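Cuidados com o equipamento de críquete em casa e no clube

Recomendações gerais para sócios, encarregados de educação e responsáveis de equipa

O equipamento de críquete exige manutenção regular ao longo de toda a época e, sobretudo, nos meses em que fica guardado. As indicações seguintes destinam-se a quem conserva o material em casa e a quem tem a seu cargo a arrecadação do clube. Aplicam-se a tacos de salgueiro, bolas de couro, proteções, luvas e vestuário branco. Em caso de dúvida, prevalecem sempre as instruções do fabricante.

Preparação do taco novo

Um taco de salgueiro natural sem película protetora deve receber óleo de linhaça cru antes da primeira utilização. Aplica-se uma camada muito fina com um pano macio na face, nos bordos, na ponta e no dorso, evitando os autocolantes e a junção com o cabo. O taco repousa depois na horizontal, com a face voltada para cima, durante 24 horas. Se a madeira continuar seca ao toque, repete-se a operação uma única vez. O excesso de óleo torna o taco pesado e reduz a resposta da madeira.

Segue-se o amaciamento com maço de madeira. Recomendam-se sessões curtas, de 15 a 20 minutos, com pancadas inicialmente leves e distribuídas por toda a zona de impacto. Os bordos trabalham-se em ângulo, com o maço a deslizar sobre a aresta; nunca se bate perpendicularmente nos bordos nem na ponta. Concluída esta fase, convém usar o taco em exercícios de pouca intensidade com uma bola já gasta. Se a bola deixar marcas fundas ou impressões da costura, regressa-se ao maço.

Os tacos com película de fábrica dispensam o óleo na face, mas não dispensam o amaciamento.

Pequenas reparações

As fendas superficiais na face são normais e raramente afetam o desempenho. Lixa-se a zona com lixa fina, no sentido do veio, limpa-se o pó e aplica-se fita de fibra de vidro própria para o efeito. Nas fendas dos bordos, introduz-se cola para madeira com um palito, aperta-se com fita durante a noite e lixa-se no dia seguinte. Fendas que atravessem a lâmina, cabos soltos e pontas inchadas devem ser entregues a um reparador.

A substituição da borracha do cabo faz-se com facilidade polvilhando o cabo com pó de talco e enrolando a borracha nova de cima para baixo. Não se utiliza água com sabão: a humidade penetra no fio e enfraquece a cola.

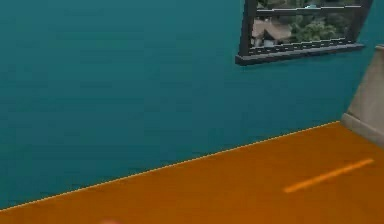 Texto de Elínborg Brøndum
Revisão técnica: Welington Frota
Atualizado em 07/07/2026

Armazenamento

O taco conserva-se melhor num local fresco e arejado, com humidade estável. A bagageira do automóvel, a proximidade de radiadores e as garagens húmidas são de evitar. Quando houver possibilidade de medir a humidade relativa, procure-se mantê-la entre 40 e 64 por cento. O taco nunca deve ser guardado molhado nem dentro de um saco de plástico fechado; depois de um jogo com chuva, enxuga-se com um pano e deixa-se secar à temperatura ambiente.

Os sacos de equipamento devem ser esvaziados por completo ao chegar a casa. Um saco fechado de um fim de semana para o outro ganha bolor com rapidez, em especial nas luvas. As prateleiras de ripas são preferíveis às de superfície contínua — o ar circula por baixo do material e a secagem é mais uniforme.

Bolas de couro

A lama retira-se com um pano ligeiramente húmido, sem detergente. Se a bola estiver encharcada, seca-se primeiro com papel absorvente e deixa-se depois ao ar, longe de qualquer fonte de calor. Uma camada ligeira de cera neutra devolve algum brilho às bolas de treino. Este tratamento não pode ser aplicado a bolas destinadas a jogos oficiais, cujo estado está sujeito ao regulamento da competição.

Para a arrecadação, aconselha-se a separação em três caixas identificadas: bolas novas, bolas de treino em bom estado e bolas para máquina ou para exercícios de receção. O clube utiliza caixas Plavex com tampa perfurada; qualquer caixa ventilada serve o mesmo fim.

Luvas e proteções

As luvas de batedor não devem ser lavadas à máquina. Limpa-se o exterior com um pano húmido e uma gota de sabão neutro, abrem-se bem os dedos e deixam-se secar à sombra, com a palma para cima. As luvas interiores de algodão podem ser lavadas a 40 graus, depois de cada jogo se necessário. Quem transpira muito fará bem em alternar dois pares.

Nas caneleiras, a atenção recai sobre as correias e o velcro. Os fios e a relva presos no velcro removem-se com uma escova de dentes usada. As marcas vermelhas deixadas pela bola saem, em regra, com um produto branqueador próprio para calçado desportivo, aplicado em pequena quantidade e experimentado primeiro numa zona discreta.

Os capacetes requerem verificação antes de cada utilização. Confirma-se o aperto dos parafusos da grelha, o estado do forro e a ausência de fissuras. Um capacete que tenha sofrido um impacto forte deve ser retirado de uso e substituído, mesmo que não apresente danos aparentes.

Vestuário branco

As nódoas de relva tratam-se antes da lavagem, nunca depois da secagem na máquina, que tende a fixá-las. Esfrega-se a zona com detergente líquido e deixa-se atuar 20 minutos. Para as marcas de bola nas calças, dá bom resultado o sabão azul e branco, aplicado a seco e escovado com suavidade. A lixívia amarelece as fibras sintéticas e não é recomendada.

Sapatos com pitões

Retire-se a terra ainda fresca com uma escova rija e recheiem-se os sapatos com papel de jornal. Os pitões metálicos desenroscam-se no final da época, limpam-se e recebem uma gota de óleo na rosca antes de serem recolocados. A revisão completa deve estar concluída em março, antes dos primeiros treinos ao ar livre.

O material emprestado pelo clube é devolvido limpo e seco. As avarias comunicam-se a Iddrisu Addo, na arrecadação, no momento da entrega.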